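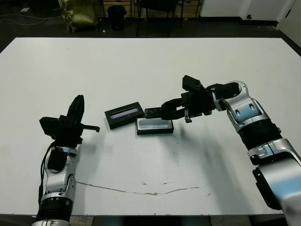
有人在报名页底下留言:去年在别家看过一次机械臂,隔着玻璃,全程放录像,真机就动了两下,你们这次能不能离近点看,能不能让人多问几句?

能。离得近,也能问,问多少看时间。问的人多,干脆把最近收到的问题归到一页里,Nisum 开放日之前会一直更新。没写到的发邮件,或者当天直接问。

先说结论,赶时间的看这段就够

地点 Fulgate 园区,Nisum 实验间,一层。上午场 11 点开始,下午场看报名页。每场 90 分钟,每场 19 个名额,要提前报名,不收费。看的主要是双臂桌面操作,系统叫 Dratidano。穿平底鞋。别的往下翻。

开放日到底看什么?

主要看干活。两条机械臂,一张白桌子,桌上放小东西,手臂去夹、去挪、去放。中间穿插讲解,讲得不长。后半段可以提问,也可以申请自己上手试一下遥操作,名额有限,后面有写。

没有舞蹈,没有端咖啡,没有机器人跟你握手。每次都有人问,先说了。

最上面那张照片拍的是哪个环节?

收纳那一段。右边的夹爪夹着一根深色的长条,停在敞口浅盒的上方。左边夹爪张着,空的。旁边带半透明小窗的那个黑色小盒子也是这段用的。当天桌上的东西大致是这类尺寸,小件为主,不会搬箱子。

为什么选这么小的东西?大的不是更好看吗

好看是好看。小件难。浅盒的边很矮,夹爪低一点就碰边,高一点东西松手会弹。角度偏一点,长条就架在盒沿上了。坐在前排的人一般看到这里会往前探身子,讲解也就在这里停一停。

大件那套不在这间屋,这次也不开。

是全自动的吗?

分段。一段是人遥控,操作员在旁边带着手臂做;一段是模型自己跑。哪段是哪段,现场会喊一声,屏幕上也有字。不会混着来让大家猜。

另外提醒一句,自己跑的那段比较慢。慢得有人以为卡住了。没卡,在算,或者在等一个比较稳的位姿。要是真卡住了操作员会说。

成功率多少?

不在这页写数字。换一个物件、换一个摆法,结果差很多,写一个数出来没法对应你当天看到的那一轮。想看记录的,当天讲解台有打印件,最近几周的都在里面,失败的也在,可以翻,可以拍,不要带走,一共没印几份。

失败了怎么办?

重来。东西掉了,捡起来,摆回去,再跑一轮。上回有一场连着掉,观众倒是看得挺起劲,还有人帮着猜是夹偏了还是松手早了。后来回看数据,是松手早了。

连续失败几轮之后会换物件,给后面的环节留时间。

能看到夹爪的细节吗?

能。中场休息的时候手臂断电,大家可以分批走到桌边看。夹爪是黑色的,方方的,指头比较长。关节那边是银灰色的外壳,前臂有一截波纹状的黑色套。可以看,可以拍,不要上手掰。断电以后关节是有阻尼的,掰了也回不到原位,回头要重新标定,标定一次下午场就得推迟。

线缆也别碰,手臂外侧有细线垂着,袖子宽的人从旁边过的时候收一下袖口。

可以摸桌上的物件吗?

可以,讲解台上另外放了一份。桌上的那份别动。想知道手感的就拿讲解台那份,掂一掂,看看表面,问问为什么这种表面对相机不友好。这个问题讲解的同事很愿意讲,一讲就超时,所以休息时间再问。

站多远?

地上贴黄线。线外。坐着的前排离桌子已经很近了,后排站着也看得清,屋子不大。手臂通电的时候所有人都在线外,包括我们自己不操作的同事。听到“上电”就别往前了。

危险吗?

这套手臂速度调得低,力也限了,操作员手边有急停。正常待在线外没什么事。但它毕竟是机器,挺沉,带电,会突然转向。小朋友请牵着,别骑在肩膀上看,机器一动小孩会往前扑,真有过。

带孩子行不行?多大能来?

行。上小学以后比较合适,太小的坐不住,90 分钟对他们太长了。没有专门的儿童讲解,就是普通讲解,问题可以随便问。有一场全是小朋友在提问,大人一句没插上,挺好的。

孩子也占名额,报名的时候一起填上。填漏了门口补不进来,真补不进来,19 个位子是按座椅和通道排的。

推车放门厅,不进实验间。

上手体验怎么报?

到场签到时领条子,先到先领。每场能试的人不多,每人几分钟,内容是用遥控手柄把一个小件从桌上夹起来,放进盒子里。听着简单。放进去了有掌声,没放进去也有。

不需要基础。玩过游戏的不一定占便宜,手快的人反而老是撞盒边。慢慢来的那种最稳。

体验的人要签一张单子,一页,主要是同意听操作员指挥。未满十八的家长签。戒指手链先摘下来,长头发扎一下。

我领到条子但时间不够轮不到怎么办?

条子留着,下午场开始前会补。下午场也补不完就真没有了,下次开放日优先。上次欠的几位已经单独发过邮件,没收到的翻一下垃圾邮件箱,还没有就来信说一声。

能拍照录像吗?

能拍。不开闪光灯,闪光会影响相机,手臂那边会认错位置。别用三脚架,过道窄。自拍杆也算。

发网上没问题,随便发。其他观众的正脸请打个码或者避开,尤其是小孩。操作员的屏幕请别对着拍,上面有内部路径和账号,之前有人发出来过,我们连夜改密码。

有没有直播或者回放?

没有直播。试过一次,声音全是风扇。回放会剪一个短的,放在 Nisum 的页面上,什么时候剪完不敢保证,同一个同事还要写周报。

Dratidano 是你们自己做的吗?

软件和任务这层是自己做的,采集、训练、调度都在里面。硬件是采购之后自己改装,支架和走线改得多。具体型号和配置当天可以问,这页不写,写了以后换一批又要改。

名字没什么意思。定的时候随便敲的,后来文档里写多了就不改了。读法随意,组里自己都有两种读法。

模型是怎么学会的?

人先带着手臂做很多遍,机器把画面和动作都记下来,然后拿去训练。收纳这一个任务,开放日用的这版用了 300 条示范。不算多。同一个动作,物件的位置每次挪一点,朝向换一换,桌上别的东西也动一动。做到后来操作员自己会犯困,所以排班是轮着来的,一个人一次不能带太久。

示范里有做坏的也留着一部分,单独标出来。怎么标、怎么用,讲解里会讲一小段,想听细的散场后留下来聊。

两条手臂是各干各的?

看任务。有的任务一只手夹一只手扶,有的任务一只手干活,另一只就停在旁边等着。等着的那只也在算,它得躲开。两只手抢同一个东西的情况以前有过,夹爪碰夹爪,咔一声,不严重但声音挺吓人。现在加了限制,当天应该见不到。应该。

相机装在哪?

主要的一个在上面,从操作的视角往下看桌子,跟人低头看自己手的感觉差不多。页首照片就是这个角度。训练的时候用的也是这类画面。当天屏幕上会同步放出来,一边看真机一边看画面,比较容易明白它哪里看得见,哪里被自己胳膊挡住了。

挡住的时候怎么办,这个问题每场都有人问。答案是有时候靠另外的视角,有时候靠前面几帧,有时候就猜错了。猜错的那种现场也能看到。

影子会影响吗?

会,有一点。白桌子上手臂的影子很明显,灯的位置换了影子就换方向。我们训练时候故意换过灯。傍晚那段自然光变得快,所以下午场不安排太晚。

能带自己的东西来让它夹吗?

可以带,能不能试看操作员。要求:拳头以内,不尖,不液体,不活的,不贵。钥匙可以,手机不行。上次有人带了块橡皮,效果不错。有人带了颗煮鸡蛋,没同意。

自带物件只在遥操作那段试,模型那段不试,它没见过,多半夹不好,也浪费大家时间。

怎么报名?

报名页填表,填完会收到确认邮件,邮件里有个码,到门口出示。截图也行。没收到码就是没成功,别直接来。表格里的电话请填真的,临时改时间要打电话。

登陆不上报名页的换个浏览器试试,有一个旧版浏览器提交按钮会不见,这个问题以经知道了,还没修。

满了还能来吗?

有候补。有人退就按顺序放,一般前一天晚上会放一批。所以来不了的请务必退一下,邮件里有链接,点一下就行。占着不来的下次我们会往后排,不想这么干,但上次空位太多了。

门口现场不放人。跑一趟白跑,别试。

能提前走吗?迟到呢?

提前走随意,动静小点。迟到的,开始后还能进,但手臂通电期间门是关着的,要在门厅等到断电那会儿。等多久不一定。11 点那场特别容易迟到,停车场那个时间段堵,提前出门。

怎么到?

坐车到 Fulgate 站,南口出来走 300 米,过一个红绿灯,看到 Shin 那栋楼往右拐。实验间的门在侧面,正门是办公区,刷卡的,进不去。导航直接搜 Nisum 会把人带到正门,请搜“Fulgate 园区侧门”。

开车的停 Shin 楼后面的地面停车场,按小时收费,我们不能盖章抵扣。地下那层别停,要绕一大圈才出得来。

自行车锁侧门旁的架子上就行。

Shin 是主办方吗?

是邻居。借了他们的大厅给大家签到和休息,演示不在那边。签到台在 Shin 一楼,签完有人带过来,走外廊。下雨的话带伞,外廊有一段没顶。

有无障碍通道吗?

有。侧门有坡道,里面没有台阶。坐轮椅的观众请在表里勾一下,前排留位置,黄线那边会调宽。洗手间在 Shin 一楼,无障碍的那间也在那里,实验间这边没有。

听障的观众可以要讲解文字稿,签到时拿。手语翻译这次没约到,抱歉,下次再约。

热不热?要穿什么?

机器开久了屋里偏热,空调对着设备吹,不对着人。穿薄点,带件外套去 Shin 大厅穿,那边又冷。平底鞋,地上有走线,有的地方只贴了胶带。高跟鞋凉拖都不太行。

有吃的吗?

没有。Shin 大厅有饮水机和一台贩卖机。实验间里不能喝水,盖着盖子也不行。包可以带进去,大包放门厅。

学校或者公司团体能来吗?

能,别走普通报名。发邮件,写清楚单位、人数、想看什么、有没有未成年人。团体一般另开一场,同样 19 人封顶,超了就分两拨。老师想提前来踩点的也行,说一声就安排。

学生要写作业的,拍照记录随便,讲解员的话请别当成论文引用,口头讲的难免有出入。要准确的就看打印材料。

想来实习、投简历,能当天谈吗?

当天太忙,谈不成。简历可以留在讲解台的盒子里,纸质的,写上邮箱。会看的,回得慢。对采集操作员这个岗感兴趣的,可以散场后留一会儿,看看实际怎么带手臂,手腕会酸,先看再决定。

媒体采访呢?

提前发邮件,写问题提纲。当天拿着话筒直接进来的会被请到门厅,别介意。想拍空镜的安排在上午场之前,早点到。

采购、合作、问价格?

开放日不报价。留名片,会转给负责的同事。现场讲解的人真的不知道价格,问三遍也不知道。

我家也想装一套,能叠衣服吗?

目前这间屋的系统不叠衣服。桌面小件,收纳、摆放、开合盒子,就这些。叠衣服组里有人在试,没到能给人看的程度。

会不会临时取消?

有可能。设备坏了、园区停电、标定没过。取消会打电话加发邮件,最晚提前一个晚上。当天早上才坏的话,讲解照常,手臂那段改成看记录和拆机讲解,拆机其实也挺有意思,外壳打开能看到里面的走线。不想看拆机的可以改约下一次,不占次数。

下次什么时候?

还没定。打算三月再办一次,内容会换,收纳这段可能就不放了,换成两只手配合的。想收通知的在报名页最下面留邮箱,只发开放日的事,不发别的。

听说上次有纪念品,这次还有吗?

贴纸,有,不多。上次那种印错颜色的也还剩一些,想要的跟签到台说。

我还有问题没在这页上

发到报名页上那个邮箱,标题写“开放日”三个字,不写容易被当成别的邮件。当天上午基本没人看邮箱,急事打确认邮件里的电话。已经在这页写过的请先翻一遍在问。

停车场入口最近在修路,指示牌换过位置,跟着新的黄色牌子走,旧的蓝牌还没摘。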